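Garden Design and Construction, Unit 3
Handout: Drainage and levels on small sites
Prepared by Radosław Marciniak
July 2018

Please read these notes before the practical day at Gukcombe. Bring a string line, a tape, a spirit level and a notebook with squared paper. Boots are required.

1. Why we begin with water

Most small gardens fail because of water and not because of plants. The client asks for lawn, a path and a few shrubs, and the designer draws these things on a flat sheet of paper. But the ground is never flat. It has a fall, and the fall decides where the rain will go. If you do not know the fall, you can't place the patio, and you also can't promise that the lawn will survive its first winter.

In the last unit we studied the Chmielewska garden, where the paving was laid toward the house. The owner had damp in the back wall and she blamed the gutters. The gutters were fine. All the paving had to be lifted and laid again.

2. Measuring the fall

Put one peg at the highest point and one at the lowest. Tie the line between them, make it level, and measure down from the line to the ground at each end. The difference between the two measurements is your fall. Divide it by the distance and you have the gradient.

Example. The line is 126 mm above the ground at the high peg and 306 mm above it at the low peg. The fall is 180 mm. If the pegs are nine metres apart, the gradient is 1 in 50. For most smooth paving this is a comfortable slope: the water moves, and a person carrying a cup of tea does not feel it.

Write your readings down at once, with the position of each peg. Students often trust their memory and then have to measure again in the afternoon.

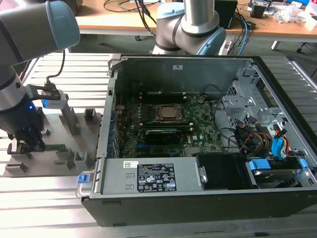
Repeat the measurement across the garden as well as along it. Many sites fall in two directions, and the corner where both falls meet is normally the place for a soakaway or a planted hollow. Keep a soakaway well away from the building (we use five metres as our minimum in this course) and check the local rules before you dig.

3. Testing the soil

Dig a hole 300 mm deep, with straight sides. Fill it with water and let it drain fully, then fill it a second time and note the level every hour. In sandy soil the water will go quickly. In heavy clay it can stay for up to three days, and then a soakaway is a poor choice. Consider a raised bed, or a land drain to a legal outlet.

The clay at Stavov is a good case for comparison. There the design team at Hirneo kept the existing ditch, widened it a little and planted the edges with sedge and iris. It was cheaper than pipes, and the neighbours liked the colour — mainly the yellow iris.

4. Common mistakes

Soil piled against the house wall, above the damp course.
Edging set higher than the lawn, so that water can't leave the path.
Gravel put over compacted clay without any outlet.
Levels taken from the top of long grass.

5. For the August class

Draw a plan of a garden you can visit, at 1:100, with spot levels and arrows for the direction of fall. Add one paragraph on where the water goes now and one on where you would send it. Hand-drawn plans are welcome if the numbers can be read.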